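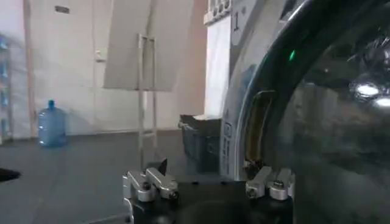
4.2 What the purchase price leaves out

Figure 3. Two-finger gripper beside the front-loading washing machine used in the Posstead costing.

The Trevitell quotation set out the arm, the gripper and a year of support as a single sum, and the Posstead laundry was invited to compare that sum with wages. We think the comparison is weak. It treats the machine the robot must work with as free and unchanging, and it treats staff time as something that stops on the day of delivery.

Take the door. The washer in Figure 3 has a round, bulging door of tinted glass, with a recessed handle slot set in the rim. A person finds such a slot by touch. For a gripper with two metal fingers, the shape and depth of the slot decide whether the standard fingers will do or a special pair must be ordered. The quotation had no line for special fingers. Csonka asked for one in October and was given a price valid for 21 days, with fitting left out.

The glass raises a second question. It is dark and glossy and it reflects the room and its lights. Suppliers tend to show their camera systems on matt objects under even lighting, and we have seen no figures from Trevitell for a door of this kind. Until we do, we would budget for a person on call during every shift, which removes most of the claimed saving.

Our third doubt concerns replacement. Zulu and Lykkegaard assumed that the washers would outlast the arm. The laundry's own plan has 4 of them due for renewal within 2 years, and a new model may bring a different handle and a different panel. Each change means teaching the task again. Kjærgaard puts this at nearly 1,000 pounds a time, a sum we regard as low, as it covers the engineer's visit and leaves out the hours lost on the floor.

Mogensen has argued that these costs fall as more sites buy in. That may be so, but Posstead was being asked to sign as a single site, and the Nolisthorpe contract, often quoted in support, was for linen folding and involved no doors at all.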